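28 May 2020

The box lot came. I had been telling myself it wouldn't, that it had gone into a ditch somewhere between the seller's garage and mine, and that I would get my money back and be a better person. Then the mail carrier set it on the step at ten past eleven, backed off the way they all do now, and waved at me through the storm door like a man leaving a baby.

Seventy records. I bought seventy records from a stranger on the strength of a blurry listing and the phrase "mostly doom, some drone, a few odd ones." I wanted exactly one of them, which was the second Dridach album on the original label, the one with the gatefold. The rest was packing material, as far as I was concerned at one in the morning in March, when I made the offer. It was the first month of being home and I was bidding on things the way other people were baking bread.

I wiped the box down. I don't know if wiping the box does anything. Then I left it in the hall for an hour, walked past it four times, and opened it with a butter knife.

First the good news. The Dridach is in there. It's the real one, with the matrix number scratched by somebody who was plainly in a hurry, and the gatefold opens without that awful cracking sound. The listing said "Like New." It is like new in the way that I am like new. There's a ring worn into the front cover, a name in ballpoint on the inner sleeve (I can make out a K), and a soft corner where it has been dropped or possibly gnawed. But the vinyl is clean, and side two, the twenty-three-minute side, plays all the way through with only a tick or two near the start, right before the drums come in. I've decided I like the ticks. Give me a week and I'll be telling people they're on the master tape.

Less good: thirteen of the seventy are the same record. Thirteen copies of Vevia's "Slow Harbor," all in the shrink-wrap, all with the same little sticker promising a bonus track. You don't end up with thirteen copies of an album by accident. Either the seller was in the band or the seller was owed money by the band, and I can't decide which is sadder. I looked them up. They put out two records and broke up, and the only interview I could find has the bass player complaining about the price of tubes for three paragraphs.

I opened one, obviously. It's not bad. There's a guitar tone in the first track like a truck idling outside a bedroom window, and I mean that as praise. The singer comes in eight minutes later and sounds surprised to find the song still going. The bonus track is the first track again, without the singer, and is better.

So now I have a dozen sealed Vevias to get rid of, and an idea of what they'll bring. A dollar each, maybe, if I pay the postage, so really I'd be paying people to take them. I wrote up a listing anyway. I stared at the condition menu for a good while. "New" felt like boasting. I put "New" and then under the notes I wrote "sealed, you be the judge," and deleted the second half, and posted it. Then I posted the whole mess to the forum as well, because that's where the seven people live who might care, with a long paragraph on the Dridach pressing and a short one on the Vevias, and a question about whether anybody wanted to trade for the Zamani live tape.

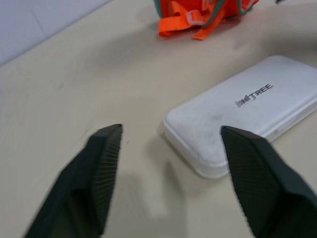
Roya Alipour wrote back within ten minutes that the Zamani tape was never worth what people ask for it, that the second side is mostly a man talking to his amplifier, and that I should hold on to the Vevias for a couple of years and see, which is advice I've had from her before, on other records, all of which I still own. She also said my Dridach is the second pressing. The first has the track times printed on the label and the second doesn't, and had I checked?

I had not checked. I got up and checked. No track times.

I'd like to record that I took this well. I sat on the floor with the label under the reading lamp for longer than a grown man should, tilting it, in case the numbers were printed in some ink that only shows up from the side. Then I wrote back that I'd always preferred the second pressing, since the low end is supposed to be better, and she wrote that this was a thing people with the second pressing say. Fair enough. It's been said by me for about six minutes and it already sounds tired.

Does it matter? It plays the same. I paid for the whole lot less than a first pressing goes for by itself, which ought to have told me something. The fact is I'd have bought it anyway, and I'd have been perfectly happy with it until eleven tomorrow morning or whenever somebody got around to telling me. The forum is a wonderful place for finding out what's wrong with your stuff.

Lunch was crackers over the sink. After that I went through the rest of the box properly and made piles. There is a keep pile, a sell pile, and a pile for things I don't understand, which includes an album of steam engines recorded in stereo and a Christmas record in a language I couldn't place. The steam engines are staying. I put them on right after the Dridach without thinking and it was a while before I noticed the change in mood. If anything they're a little faster.

Also in the box, flat at the bottom, was a printed catalog from Prerovel, the mail-order place. I hadn't thought of them in years. I used to send them money orders. You'd circle things, write down two alternates in case your first choice was gone, and wait a month, and what came was always the second alternate. That's how I came to own so much music I'd never have picked. I read the whole catalog on the couch. Every album in it is described as "crushing." There's a flute record described as crushing. Somebody, presumably K, has put small check marks in pencil next to a lot of them, and a question mark next to one, and I spent part of the afternoon seeing whether the check marks lined up with the box. Mostly they do. The one with the question mark isn't there, so I guess K thought better of it, or got the alternate.

It put me in a softer mood about the thirteen Vevias. I checked the catalog and they're listed, page nineteen, "crushing debut," no check mark. So the mystery stands.

I tried filing the keepers before dinner and ran straight into the shelf problem again. The D section is full. To get the Dridach in I have to move everything from E down by an inch, and the last shelf has no inch left in it, so something at the far end has to come off, and the far end is where the Zamanis are. I own three Zamani records and have played one of them. For now the new arrivals are leaning against the radiator, which is off, and which I've put a note on so I don't forget come fall. The note says RECORDS. I hope that'll be enough for me to go on.

My brother called while I was doing this and asked what I'd been up to. I said not much. He asked what the noise was. I said it was a steam engine, and he said okay, and told me about his lawn.

No bites on the listing as of tonight. One person is "watching," and I strongly suspect it's me, from the other account. The shipping menu wanted to know where I'd send them and I picked Worldwide, in a burst of confidence, so if somebody on the far side of the planet wants a sealed copy of "Slow Harbor" I will be standing in line at the post office in a mask made out of a pillowcase, losing nineteen dollars on it. I might throw the catalog in. No, I won't, I want the catalog.

Played side two again with the lights off. The ticks come just before the drums, right where I remembered. Sent Roya a message saying so. She says hers doesn't have any.

Need to buy: inner sleeves, crackers, a box that fits twelve.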